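21 de mayo de 2024

Me he levantado a las seis y media y he llegado al taller antes que nadie. He puesto la cafetera y he abierto el correo. Había un mensaje de Jodovel con el albarán del pedido de rodamientos, otra vez con la referencia equivocada, y otro de Ezekiel con el asunto «mira esto cuando puedas». Lo he dejado para después porque el compresor volvía a perder presión y eso no podía esperar. Era la junta de la salida. La he cambiado en veinte minutos y me he manchado la camisa buena, la que me había puesto para ir luego al banco.

Lo del banco ha sido rápido. Al volver he parado a comprar pan y me he encontrado con mi cuñada, que me ha preguntado si es verdad que vamos a poner robots en el taller. No sé de dónde lo ha sacado. Le he dicho que lo estamos mirando, que es lo que le digo a todo el mundo desde hace dos meses.

Y es verdad que lo estamos mirando. En Rees, que es donde montamos los reductores pequeños, hay una tarea que nadie quiere: coger los engranajes de uno en uno, mirarlos y dejarlos en su sitio para el montaje. Es aburrida y cansa la vista. Por la tarde se cometen más fallos que por la mañana, eso lo sabemos todos aunque no lo tengamos apuntado. Ezekiel lleva desde el invierno insistiendo en que eso lo tiene que hacer una máquina. Yo llevo desde el invierno diciéndole que me lo demuestre.

He leído por fin su correo a media mañana. Traía unas cuantas imágenes y las he imprimido para pegarlas en el cuaderno.

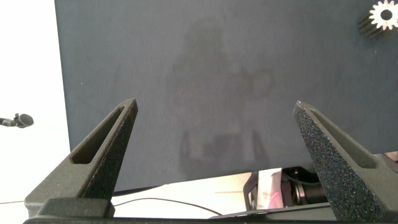
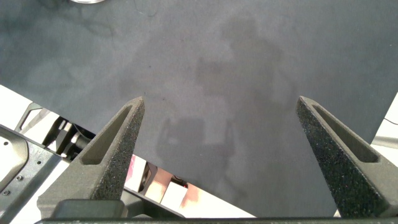
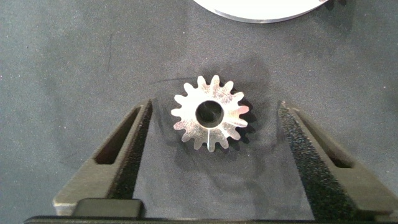 Llevo toda la tarde dándole vueltas a si esto nos sirve o no. La pregunta que me hago es siempre la misma: qué parte del trabajo es difícil para una persona y qué parte es difícil para una máquina, porque no coinciden. A un aprendiz le digo «coge ese» y lo coge sin pensar, y lo que le cuesta es fijarse en si el diente está bien cuando ya lleva cientos vistos. Con la pinza me preocupa lo contrario. En la tercera imagen el engranaje está tumbado, con los dos dedos abiertos a los lados y todavía sin tocarlo, y la cara de metal brilla casi blanca por arriba a la derecha mientras los dientes de abajo a la izquierda se quedan de un gris apagado. Quince dientes, y no todos se ven igual de bien. Si yo tengo que inclinar la cabeza para mirar una pieza así, supongo que la máquina tendrá que hacer algo parecido, moverla o mover la luz. Se lo he escrito a Ezekiel y me ha contestado que eso se arregla con un difusor. Puede ser. El difusor lo pagamos nosotros, claro.

También está lo de cerrar los dedos. Una pieza plana y baja sobre una superficie blanda no es lo mismo que una pieza de pie. Nosotros la arrastramos un poco con la uña hasta el borde de la bandeja y la levantamos desde ahí, y eso lo hacemos sin darnos cuenta. He estado un rato esta tarde cogiendo engranajes de la caja y fijándome en lo que hacen mis manos. De cada puñado, casi siempre empujo antes de pinzar. No sé si alguien le ha enseñado eso a una máquina. Tengo que preguntarlo.

A las cinco he llamado a Rornik, que nos pasó un presupuesto en marzo. La persona que me atendió entonces ya no está. El chico de ahora ha sido amable y bastante claro: para piezas siempre iguales y siempre en la misma posición, mañana mismo; para piezas sueltas en una caja, me pide tiempo. Le he preguntado cuánto tiempo y me ha hablado de septiembre. Le he dicho que en septiembre lo volvemos a hablar. También me ha dicho que con unas 100 piezas nuestras de muestra podría hacer una prueba en condiciones, y eso sí se las puedo mandar esta semana. He dejado la caja preparada encima del armario, con la etiqueta puesta.

Creo que lo sensato es empezar por la bandeja. Si conseguimos que los engranajes lleguen ya ordenados, media tarea desaparece y lo que quede lo puede hacer casi cualquier aparato —o la misma persona en la mitad de tiempo, que tampoco estaría mal—. Se lo voy a proponer el jueves a Ezekiel. No le va a gustar porque es menos vistoso.

En casa, lo de siempre. La Flako, la aspiradora, se ha vuelto a quedar atascada debajo del radiador y me la he encontrado sin batería al llegar. La he sacado con el palo de la escoba. Con la misma escoba he barrido la cocina, que estaba llena de migas. Va muy bien en el pasillo, donde no hay nada. La ropa sigue sin doblarse sola y los platos los he fregado yo.

Cena: tortilla y lo que quedaba de la ensalada. Mañana pasan a recoger el pedido de 28 reductores y faltan 2 por cerrar, así que hay que madrugar otra vez. Comprar juntas para el compresor. Reclamar a Jodovel la referencia. Llevar la camisa a ver si sale la mancha.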